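The Allowance

The letter from Vernden Mutual arrived in June. It acknowledged the claim, gave it a reference, and asked for an inventory of the contents of the ground floor, room by room, with age, condition and replacement value for each item. Items without a receipt would be assessed at the company's discretion, up to an allowance of 3000 for the whole floor. The form had ten lines per room. Additional sheets could be attached.

She started with the kitchen, where most things had a model number. The kettle was a Sternaveo, bought the year they moved in. The refrigerator was a Grewal and had outlived its warranty by three years. She entered the toaster, the scale, the radio on the shelf. The river had come in through the back door at four in the morning and had stopped one step below the landing, so anything under that line went on the form and anything over it did not. The radio had been under the line. She found the manual for it upstairs, in a drawer, in good condition.

The kitchen took one evening. She attached two sheets.

The hall took less. Coats were clothing and belonged on a separate form. The umbrella stand was a length of clay drainpipe, which her husband had carried home from a building site and stood on end. She wrote "umbrella stand, clay," left the value blank, came back to it, and wrote zero. The form, which was the electronic version by then, would not accept zero. It asked for a value greater than zero or the removal of the item. She removed the item.
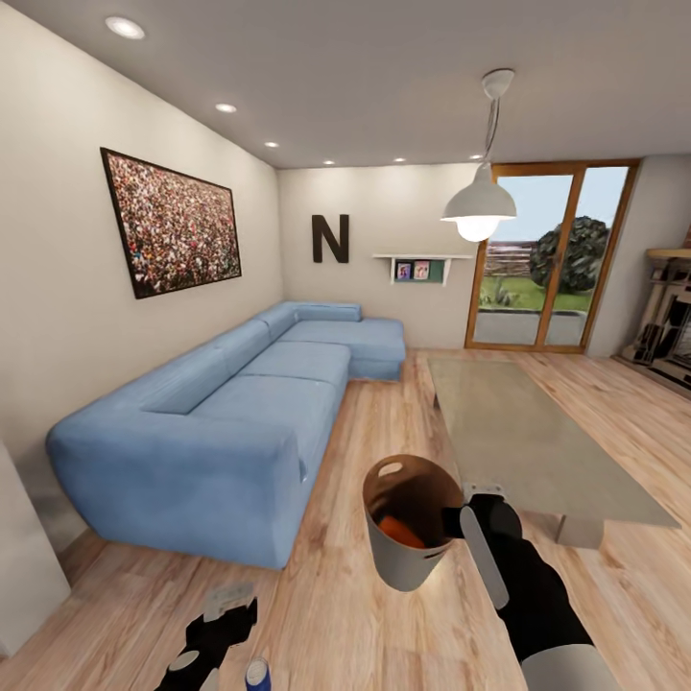

The living room was the part she had put off. By the rules of the form it was simple, with few items, most of them large, and she had expected to finish it before supper. The difficulty was the column headed "Condition prior to loss." There were four choices: new, good, fair, poor. The sofa had been light blue, an L shape, long enough along the wall that two people could lie down on it head to head and still have the chaise free for the dog. She remembered the shape of it without effort and could not remember the condition. She chose good. Then she thought of the seat nearest the window, which had sunk on his side, and changed it to fair. The depreciation table took off a further fifth.

She telephoned the claims line to ask whether a single piece of furniture could be entered in two conditions. The person who answered said that each line could hold one condition. She asked whether it could be entered as two lines. There was a pause with typing in it. The person said that if it came apart into sections, each section could be a line.

It did come apart. They had brought it in that way, through the window, with the sash taken out. She entered the sections separately. All of them were good except one.

The adjuster came the following week with a moisture meter, a tablet and overshoes. He pressed the two pins of the meter into the wall at ankle height, knee height and hip height and read the numbers aloud to himself. The plaster would come off to a meter above the tidemark. The floor would be lifted. A dehumidifier from a firm called Funero would run for three weeks, and she should keep a note of the electricity used, as this was recoverable.

He went through her list standing up. He approved the refrigerator and the radio. At the sofa he stopped and scrolled back, then forward again.

"One of these is fair," he said.

"Yes."

"The others are good."

"Yes."

He said that he could put them all down as good, as they were plainly one suite. It would make a difference of 2000 over the depreciated figure, once the matching-set clause was applied. He had his finger over the screen while he said it.

She said that the one by the window was fair.

He looked at the place where it had been. The boards there had cupped, and a gray line ran along the wall behind. He entered it as she had written it and moved on to the bookshelves.

When he had gone she opened the windows. The drainpipe was still in the hall, rinsed out, with a crust of silt around the foot. It had not been damaged. She put the umbrella back in it and went to read the electricity meter.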